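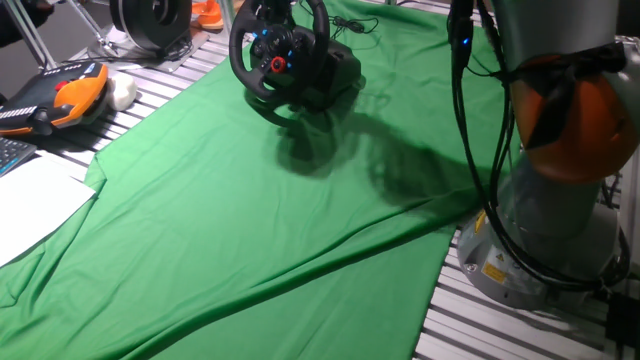 ## Open day at Gistudis, or how I watched a robot refuse to budge

13th August, and I finally got my lab tour! I'd been on the waiting list at Gistudis since June (they let people in by the handful, so if you want a spot, sign up early), and I took the slow train out to Vistden with a sandwich and far too many questions.

The first stop was a long talk in the lobby with slides. Skip it if you can. The good part is the robot cell at the back, where our guide was going to have the arm nudge a gaming wheel left and right, as practice for what they call the Innes demo. The wheel sits on a big green cloth, and everyone in my group wanted to know if we could have a go at driving. No, we could not.

So the guide picks up the pendant, we all lean in, the arm moves maybe the width of my hand -- and stops dead. A beep, then nothing. She tried again and got the same thing, same beep. The message on the pendant said the arm had felt a force it wasn't expecting and had put itself into a protective stop.
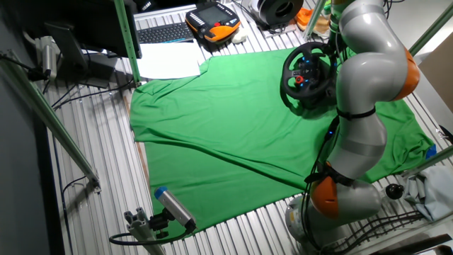 She was really good about it. She hit the emergency stop first, before going anywhere near the arm, and told us that's the rule even when you're sure it's only a sulky sensor. Then she went looking. Her first guess was the cloth (a fold can snag, apparently, and they've had that happen), so she smoothed that side out and reset. Beep. Her second guess was the load setting, meaning the weight the arm believes it's carrying. The night before, somebody had loaded a settings file from a different job, and it had the tool down as 1,000 grams when it should have been 85. So the poor thing was bracing for a weight that wasn't there, and every time it moved, the sums came out wrong!

I asked whether it could have hurt someone. She said a wrong load is a proper safety matter, because the arm uses that number to decide what counts as a bump. Set it badly one way and it stops at nothing, like ours did. Set it badly the other way and it may push harder than it should before it notices. I took one step back from the table after that, I'll admit.
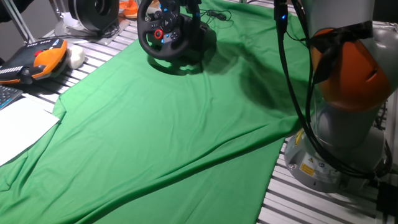 The fix took far less time than the hunt. She typed in the right number, ran the first move at crawling speed with her thumb by the red button, and only then let it go at full pace. It turned the wheel left, it turned the wheel right, and we clapped like it had landed a plane. She wrote the whole thing up in the fault log, which they call the Kekeck (I never found out why), and said the settings files would be getting a password by the evening.

The gift shop is one shelf of mugs. The coffee is free but comes from a machine with troubles of its own, so bring a flask.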